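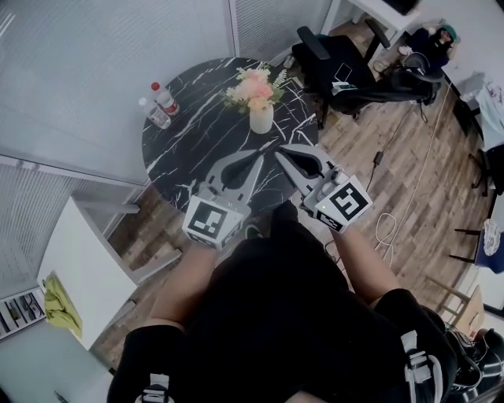 The round one with the flowers and the water bottles.

Home | Forums | Tables & Seating | Log in

Fake flowers on the black marble-look table – keep or bin?
Posted by brarkisum, 17 January 2023

Table stays, I've lost that vote. My question is the bouquet. Pale pink, peach and cream, white vase, artificial down to the ferns. It has looked this fresh since June and I find that sinister.

falcao_13: Keep. Black with white veins on a plank floor is a lot of pattern, and the vase calms it down. I'd worry about the cables on the floor first.

brarkisum: The cables are load-bearing.

Memedum: Disagree with falcao. Pastels on black looks like a hotel lobby that has given up. One green plant, low pot, done.

falcao_13: A plant somebody has to water.

Memedum: There are two bottles right there on the table.

traseton2: Move the vase to the middle or lose it. Stuck up near one side it looks like it's waiting for a bus. Also, is the top real marble?

brarkisum: For what we paid I'd be amazed. It does show every fingerprint, so it has the personality of marble.

Memedum: So bin the flowers?

brarkisum: Leaning keep, out of spite.

Related threads
Mesh office chairs, 3 years on
Patterned tablecloth on a white table – too much?
Getting rings off a black tabletop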